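Clokstead Funeral and Memorial Practice Forum
Board: Families and Arrangements
Thread: Time limits for online condolence pages

ParishOffice_C
Posted 9 May 2022

Good morning. I keep the records for a small parish in Clokstead and would be grateful for guidance from members. Our funeral home hosts its condolence pages through Zinanholm. Families were recently informed that each page will close six months after the service unless a fee of $149 is paid to keep it open. Three families have asked this office whether the charge is proper and whether the messages will be erased. I would like to give them an accurate answer. Does anyone have a written policy they are able to share?

registrar_east
Reply 1

The fee is proper if it was disclosed in the signed arrangement papers. Please ask each family to look at the page headed "Additional Services." In our contracts the hosting period is stated there in months. If no period is stated, the family has good grounds to object, and they should do so in writing to the funeral director. The hosting company will usually refer them back in any case.

Closing a page and erasing it are separate matters. A closed page accepts no new messages but can normally still be read.

Hollis Lane Chapel
Reply 2

I must respectfully disagree with the previous reply on one point. Disclosure alone does not settle the question. A condolence page is written by the community, and the people who left messages signed nothing. Our chapel keeps every page open to readers without charge and without an end date. We closed the pages to new entries only where a family requested it. I do not believe a grieving household should receive an invoice in the same season as the headstone bill.

registrar_east
Reply 3

I understand the sentiment, but storage and review of messages are paid for by someone. We read every entry before it appears. One page last September drew 400 messages, a good number of them advertisements for flowers and loans, and a member of staff spent most of a week sorting them. An open page that is left unattended does the family no service.

Hollis Lane Chapel
Reply 4

That is a fair description of the work. My objection is to the charge falling on the family after the fact. It could be included in the original price.

memorialclerk
Reply 5

Our office moved from Clollen to Stöcker and had to address this directly. The practice we adopted is as follows.

The family receives a printed notice at the first meeting giving the closing date of the page. A reminder is mailed one month before that date. At closing, the full set of messages is printed, bound with a plain cover, and given to the next of kin at no cost. Families who wish to keep the page open may pay for a further year - very few do so once they have the book in hand.

I would caution that the printing should be done before the page closes. Photographs posted by guests did not transfer with the text in our case, and we had to ask several people to send them again.

ParishOffice_C
Reply 6

Thank you all. One of the three families has found the clause in their papers, and the other two are still looking. May I ask memorialclerk whether the book includes messages the family chose to hide from the public page?

memorialclerk
Reply 7

It does not, unless the next of kin requests them in writing. We keep hidden messages in a sealed envelope with the file.

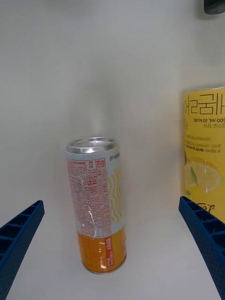

Related thread: Wording for a notice when the service is private

north_county_desk
Posted in the same board

Members are asked for their preferred wording where the family does not wish to publish the time or place of the service. We have been using "Services will be held privately." A family has objected that this sounds cold and would prefer a line inviting friends to write to them.

registrar_east
Reply 1

"The family will gather privately and would welcome your letters" has been well received here. Please confirm the mailing address with the family before it goes to print.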